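Patch Instructions Should Say What They Assume

By Haf Watkins

We use cookies to remember your settings and measure traffic. By staying on this site you accept our cookie policy.

The leaflet in a box of weekly contraceptive patches is a legal document first and a set of directions second. It covers the case where every patch goes on when it should. The case most users look up is the other one, where a patch came off or a change was missed, and in many leaflets that material sits near the back in smaller type.

I think the order is wrong. The late-change rules should be on the first panel, with the hours stated in bold and the backup method named in the same sentence. A user who finds a loose patch at 11 at night is looking for one number.

The usual objection is that moving warnings around pushes the clotting risk further down. I don't accept this. Risk information is read before the first patch, often with a nurse or pharmacist present. Late-change information is read alone, months later, and often from a photo of a leaflet that has been thrown away. The two have different readers, even when they are the same person, and they can be printed on separate sheets.

My colleague Lwazi Mnguni went through 8 leaflets with me in September. In 3 of them, the rule for a detached patch and the rule for a late change were merged into one paragraph. In 4, the text said "use additional contraception" without saying what kind or for how long. A pharmacist can fill in that gap. A leaflet that depends on a pharmacist should print a phone number beside the rule.

Guadalupe Figueroa, who edits patient materials at Molefe, has argued to me that users now go to apps for this. Some do. An app has to know which product is in use, and reminder tools are often set up once and never corrected after a switch. The paper in the box always matches the box.

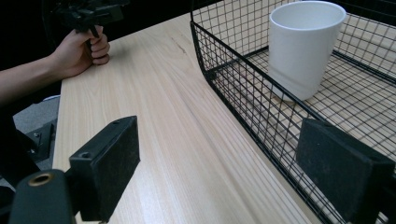
It should also be dated on the front panel, in type large enough to read without unfolding the sheet, so that a user holding two versions knows which one to follow.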